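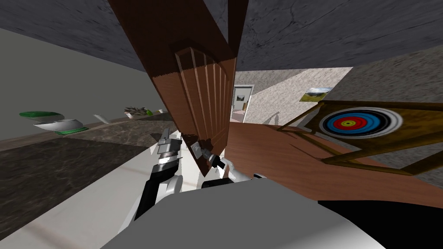

*A paneled wooden door with a dark lever handle.*

The owner of Griltia, a two-person shop that repairs and rehangs old interior doors, did not plan on the trade. She was working in an office when she bought a house with 2 bedrooms and not one door that would close.

"I called three carpenters," she says. "One came. He told me to buy new ones from the home center and went home."

She took the first door down herself and spent a weekend on it. The trouble was in the top hinge, where the screws had stripped out of the jamb. She glued in some hardwood plugs, drilled new holes, and the door shut.

Most of the calls she gets now are the same problem. People assume the door has swelled, so they plane the edge in summer and end up with a gap by December.

"Please put the plane down," she says. "Open the door, lift on the handle, and see if it moves. If it moves, it's your hinges."

Paneled doors make up the larger part of her work. The panels are meant to float in their grooves, and she spends a lot of time freeing ones that have been painted or glued in place. Once a panel is stuck it tends to split along the grain when the heat comes on.

Her biggest job so far was the Assefa building, a former boarding house with 124 doors. She kept a notebook for it, with a page for each door, and still has it under the counter. Many of the locks had been swapped over the years, and the old holes were filled with whatever was handy. "Newspaper, mostly. Some candle wax."

She charges by the door. A plain rehang is the cheapest item on the list. A full strip, with new hinges and a lever set, came to $940 for one customer last winter, and she told him beforehand that he could get a new door for less. He went ahead.

Does she prefer levers or knobs? Levers, for anyone with sore hands, though she warns that a cheap one will start to droop when the spring wears out. She also checks that the latch lines up with the strike plate before she blames the handle.

The shop takes new work again after May 16, 2026. Until then she is finishing a set of closet doors, and her own bathroom door still sticks.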